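Catégorie : Cuisine > Conservation > Fruits et légumes

**joar_w**
Pommes au frigo ou dans une corbeille ? On me jure qu'au froid elles tiennent 60 jours. J'ai des doutes.

**marwa.r**
Moi aussi. Au froid, la mienne perd son goût en 7 jours.

**aslak_s**
Pas d'accord, tout dépend de la variété. Frigo inox et petit panier jaune ajouré chez nous :

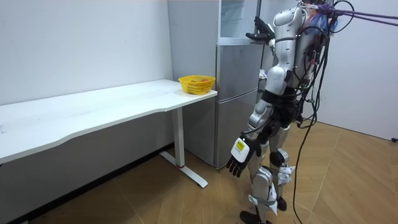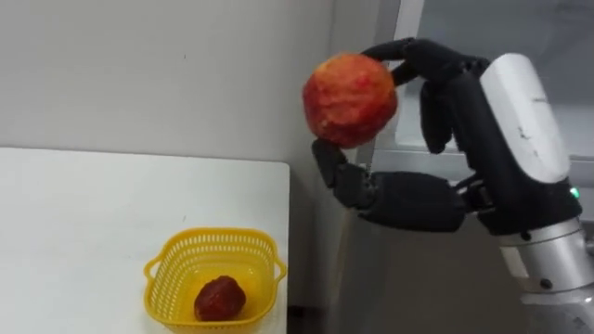

**joar_w**
Et on les lave avant de les ranger ?

**tuva_e**
Juste avant de les manger, l'humidité les abîme.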